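Desktop teardown, Saturday

Quick gallery, sorry for the short notes, typing this between jobs. The old Dell came off the shelf at Tamihana last month with 13 others and this is the first one to get opened up. Plan is simple, get the board out in one piece, keep what's good, recycle the rest. Full parts list goes up when I get to it.

Side panel off, dust blown out the back door. Started at the memory end becuase that's where I always start. Four slots, latches at the ends, check those before anything else. A cracked latch means the board goes in the Flalten bin and I stop wasting my evening. 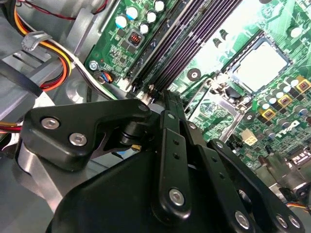

Memory slots, with the white-topped caps up at the end of the board.

Caps next. On boards this age I look for domed tops, brown crust round the base, anything leaning that shouldn't be. Good flashlight, take your time. Had one from the same batch of buys last year that looked perfect and wouldn't post, cost me 29 bucks and two nights.

Then the socket. Lever down and out to the side, up, plate swings back. Don't force it. If the old paste has gone to cement, warm the heatsink a bit first or the chip comes up with it, pins and all (ask me how I know).

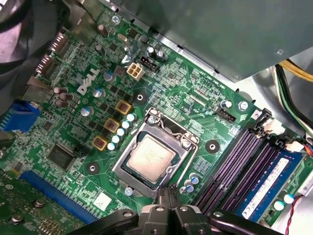
CPU in the socket, load plate open. Chokes and blue-topped caps beside it, Dell logo up in the corner.

Chips get wiped and go in a tray with the model written on tape. Boards go in antistatic bags, one each, no stacking. Screws in a jar lid. I used to use an egg carton, the lid is better, fewer screws on the floor.

Last one for today, round the socket again. Mounting holes are worth a look to, people overtighten coolers and you get hairline cracks running out from the hole.
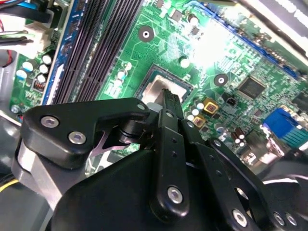 Jarrah Bolger wrote in to say the jar lid is asking for trouble and that a magnetic dish from Prornen has saved more screws than any of us deserve.

Comments (3)

mikko_t
Do you test the boards before bagging or after? I do before, saves bags.

Dana R.
What happens to the cases? I'd take two if they're going.

oldsolder
620 watt supply in the one I did, way overkill. Check yours before you scrap it.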